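ok so I finally started painting the hallway and I have opinions, thread incoming

Backstory: we've lived with that hall for 2 years and in all that time it's been the color of weak tea. Previous people smoked, I think. Every time I carried laundry through it I said "this weekend" and then it was not that weekend.

Tuesday night I'm lying in bed pricing paint on my phone like a normal person and I land on a can from Shukla (little paint shop two towns over, they mix their own stuff) in a shade called Rekent. Who names these. I have no idea what a Rekent is but it's a pale gray and I wanted it immediately

Went and got it the next morning before work. Guy at the counter asked how long the hall was and I just held my arms out. He sold me 2 cans

Prep took forever!! Washed everything down with sugar soap, filled the nail holes, sanded, wiped, found more nail holes. There was a whole row at knee height, what were they hanging down there, pictures for the cat?

Also I will be taping every edge for the rest of my life. I skipped it in the bathroom last year and there's still a wobble over the mirror that I look at every time I brush my teeth

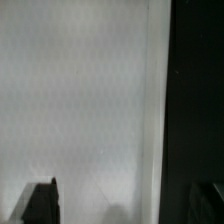 Picking a gray is so much harder than picking a color, you guys. Half the samples went purple on me and one went straight up baby blue. I kept dragging people over to look and they'd say "it's gray" and go back to the couch. What I've learned is you have to look at it next to something properly white, like that strip down the right side, and then you see how much gray there is in a wall you would've sworn was white. And put it next to something dark too, because next to black everything pale looks about ten times paler and you start doubting yourself all over again

Somebody is going to ask so: roller for the big areas, angled brush for the edges, and I went top to bottom every time. My arms are noodles

The faint up and down streaks you sometimes get on a smooth wall, do those bother anyone else? My sister says she's never once noticed them in any house. I notice them in restaurants

The shop's handout says light coats and don't go back over a bit that's started to set. I went back over a bit that had started to set. Moved on with my life, hung a mental picture over it

Next question is trim. I have half a can of Promolel white left over from the bedroom doors and I'm pretty sure it'll do both sides of the hall if I'm stingy with it. If it runs out in the middle of a door frame you will hear about it on here

Then hooks. I want a row of plain ones for coats, at a human height this time, and somewhere to dump shoes that isn't the exact spot where I walk in the dark

If anyone has a shoe rack they like for a skinny hall please send it to me, mine can't stick out much or the closet door won't open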